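Search the notebook... Go

Willow soak, second batch
Two-minute read

So the rods finally came out of the trough after 102 hours, and they bend! The August batch cracked at the butt ends as soon as I tried to turn them down, and I'm pretty sure I was just impatient (Maricel said so then, and I grumbled). I pulled 10 from the middle of the bundle and wrapped each one around the broom handle. One split, near a knot, and I'm not counting that against the soak.

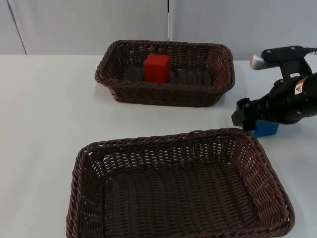
Two brown baskets, one farther back on the white table.

Borders next. Genji wants the plain three-behind-one from the 1962 Policarpio booklet, and I keep pushing for a braid, which eats more material but feels so much nicer in the hand. Duygu did a sample of each on scrap bases. Mine (the third sample, don't look at it) went wonky where I joined in a new rod. Join earlier next time, and tuck the tip UNDER.

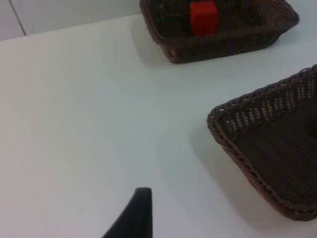 Braided lip on the dark basket, red block inside.

Still need to ask Siamak whether the Borkero twine is waxed. It squeaks. 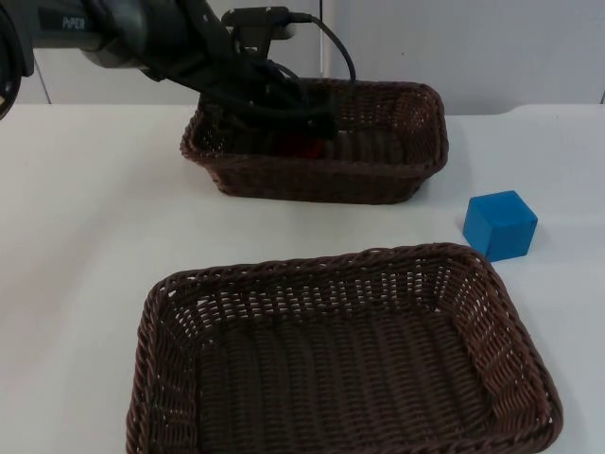

Fliltside, October 2023

Mellowed the rest overnight in the damp blanket. Elaheh weighed out 200 grams of bark for the dye pot, and we'll try it on the offcuts first. Trough wants scrubbing before anybody fills it again, it smells like a pond!

Recent entries
Sharpening the bodkins
Valtano shears, first impressions
Why my bases dome the wrong way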